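Varkero rents its kitchen arm by the month

Varkero has been hiring out its countertop arm, the Flirkari, since last October. The company aims it at people who find clearing up after meals hard going, and at families who look after them. A fitter brings it, sets it up in a morning and comes back a week later to check on it. Hire costs 108 pounds a month, with a deposit of 532. Buying it outright costs just under 2,000.

We spent three weeks with it in an ordinary family kitchen, with the worktop left as it usually is. The maker says you should not have to tidy up first, and we took that at its word.
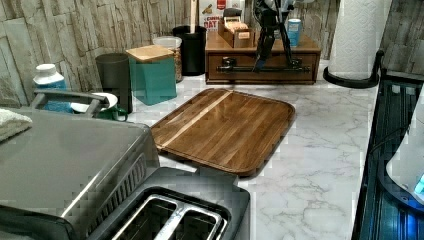
Flat, wide things were the hardest for it. Trays and boards have little to grip, and on a smooth surface they tend to slide away. The arm's answer is to push slowly until an edge meets something solid, then lift. It got there most times, but it was slow, and twice we gave up and did the job by hand. Mugs and jars gave it far less trouble.

Thitima Wiriya, who runs the fitting team, told us that trays are the main complaint. A softer fingertip is being tested at the firm's workshop in Hurnevano and will go out free to anyone on the monthly plan – buyers will have to pay for it.

The controls are simple. You point the phone at an object, tap it, and tap where it should go. Setting up a regular routine takes longer, and the printed guide skips a step, so ring the helpline.

The nearest rival, the Chaiyaporn, costs 1,129 pounds to buy and lifts less. Varkero's current hire price is fixed for orders placed by 30/09/2023.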